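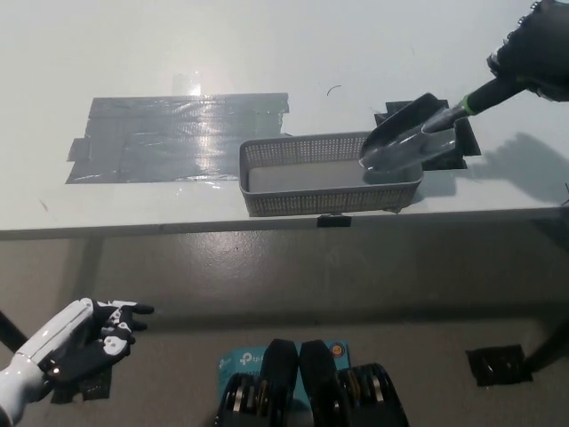
Trowel week, or why I stopped trusting my own success rate

I promised a post on the tool-use stuff back in August and then went quiet, so here's the catch-up. The short version is that we changed one boring thing in how we train the trowel task and it helped more than the three clever things we tried before it. The long version is the rest of this page, get a coffee!

Quick recap for anyone who skipped the last few posts. We have a humanoid with two proper hands, and the task is the one we call trowel-to-basket: the right hand holds a garden trowel, brings the blade over the gray mesh basket, dips it in and comes back up. No dirt yet. (Irja keeps asking when we get dirt. Irja does not clean the lab.) The policy only sees the head camera and the joint readings, and it's trained by imitation, so everything it knows comes from a person driving the robot through the motion.

We had 800 demos going in. I figured that was plenty for something so simple, and on paper it was. Success on our usual starts looked great, I made a happy slide about it, Fouad looked at the slide for a while and asked what "usual starts" meant.

Well. What it meant was that whoever was driving would pick up the trowel the same comfortable way, every time, and start every demo from there. Same grip on the handle, blade at the same angle. So on Tuesday Fouad twisted the trowel a little in the fingers before each run, nothing mean, just the kind of slip you get when a hand has been holding a smooth handle for a while. 17 runs. We got two good ones. The other fifteen came down beside the basket or clipped the rim, and a couple of them pushed the whole thing along the table with total confidence.

The policy had learned where the hand goes. It had learned next to nothing about where the tip of the blade goes, and as long as the grip never changed, those were the same problem and there was no way to tell from the numbers. I should have seen it. I've read enough papers where exactly this is the footnote.

First we tried the clever things. Random crops and color changes on the camera images did nothing I could measure. A wrist pose correction bolted on at the end made it worse, and I'd rather not talk about the evening I spent on that. Oi-ling got a small keypoint model going that finds the blade tip in the image, and that one did help, but it fell over whenever the metal caught the ceiling lights, and we have a lot of ceiling lights.

Then the boring thing. Annatjie, who does most of our driving, suggested we collect demos where the grip starts out wrong on purpose. So the trowel gets rotated or slid along the handle first, then she takes over and has to fix it with the wrist and arm on the way to the basket. It's slower and a bit annoying to drive (her words were stronger). We kept only the part where she's correcting and threw out the part where the grip gets messed up, so the robot wouldn't learn to mess up its own grip. Ask me how I know that one matters.

With the new ones added we're at 1,844 demos. Same network, same training settings, same camera. We reran Fouad's twisted grips, 17 runs again, and got 15 good ones. The two misses were both grips where the blade had rolled nearly onto its side, and I'm not sure I could have saved those either.

What I really like is how it moves now. The old policy went straight down. The new one comes in over the end of the basket, slows, and makes a small adjustment at the wrist before it dips. We never asked for the slowing down, it's just what Annatjie does when she's lining up the tip, and it came along for free.

Some caveats before anyone emails me. It's one trowel and one basket on one white table. 17 runs is a small number and I know it. The comparison also isn't fair on data size, the new set is more than twice as big, so Busisiwe is training a version with the same total but only comfortable grips in the extra part. My bet is that it won't move much. Her bet is that it'll get halfway there. Loser brings lunch.

Things still on the list: a second tool with a longer handle, letting the left hand steady the basket (right now it just hangs out by the edge), and cutting the demos down to see how few wrong grips we can get away with. If a few hundred would do, Annatjie would like to know that before we ask her for more.

Somebody asked in the comments last time if we'd share the data format. Yes, once I've cleaned up the folder names, which are currently embarrassing. I'll post it when Busisiwe's run is done.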